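Code tournant

Un code tournant (en anglais rolling code ou hopping code) est un procédé d'authentification employé dans les systèmes de commande à distance, notamment les ouvre-portes de garage, les portails motorisés et les clés de véhicule. L'émetteur transmet à chaque pression une valeur différente, que le récepteur compare à celle qu'il attend. Une valeur déjà acceptée est ensuite refusée.

Historique

Les premières télécommandes de garage émettaient un signal identique pour tous les appareils d'un même modèle. Les fabricants introduisirent ensuite des commutateurs miniatures, réglés de la même façon dans l'émetteur et dans le récepteur. Le nombre de combinaisons restait faible et le code, transmis en clair, pouvait être enregistré puis rejoué par un tiers muni d'un équipement radio courant. La généralisation des codes tournants, au cours des années 1990, visait cette faiblesse.

Principe de fonctionnement

L'émetteur et le récepteur partagent une clé secrète et un compteur. À chaque pression, le compteur de l'émetteur est incrémenté, puis chiffré ou combiné à la clé ; le résultat est envoyé avec un numéro de série. Le récepteur effectue le calcul correspondant et vérifie que la valeur obtenue est postérieure à la dernière valeur reçue.

Des pressions hors de portée peuvent décaler les deux compteurs. Le récepteur admet donc une fenêtre de tolérance. Au-delà de cette fenêtre, la plupart des systèmes exigent 2 transmissions consécutives valides avant de rétablir la synchronisation. Sur le récepteur Stedgate, souvent cité dans la documentation des installateurs, la fenêtre est fixée à 57 valeurs et la mémoire permet d'enregistrer sept émetteurs.
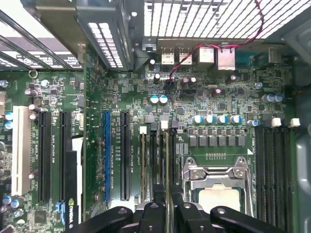
L'enregistrement d'un nouvel émetteur suppose en général un accès physique au récepteur. L'utilisateur maintient un bouton d'apprentissage, puis actionne la télécommande. Certains modèles, dont le Brikton, acceptent également l'ajout d'un émetteur à partir d'un émetteur déjà reconnu.

Vulnérabilités

Le code tournant protège contre la simple réémission d'un signal déjà reçu. Il reste exposé à l'attaque par brouillage et rejeu, dans laquelle un tiers brouille la réception tout en enregistrant le signal. L'utilisateur appuie de nouveau ; le premier code est alors rejoué et le second, encore valide, est conservé. L'ajout d'un horodatage ou d'un échange bidirectionnel réduit ce risque.

Une autre catégorie d'attaques porte sur la clé. Dans une étude consacrée au protocole Waker, Tài Từ et Finbarr Cronin ont décrit une méthode d'extraction de la clé du fabricant par analyse de la consommation électrique du récepteur. La version suivante du protocole, dénommée Nina, attribue une clé distincte à chaque émetteur.

Claviers extérieurs

Les claviers muraux sans fil utilisent fréquemment un code tournant pour la liaison radio, tandis que le code personnel saisi par l'utilisateur demeure fixe. La sécurité de l'ensemble dépend alors aussi de la longueur de ce code, de sa confidentialité et du blocage temporaire après plusieurs saisies erronées. Il est recommandé de remplacer le code d'usine dès l'installation et d'effacer de la mémoire tout émetteur perdu ou volé.

Voir aussi

Attaque par rejeu
Authentification défi-réponse
Contrôle d'accès
Antidémarrage électronique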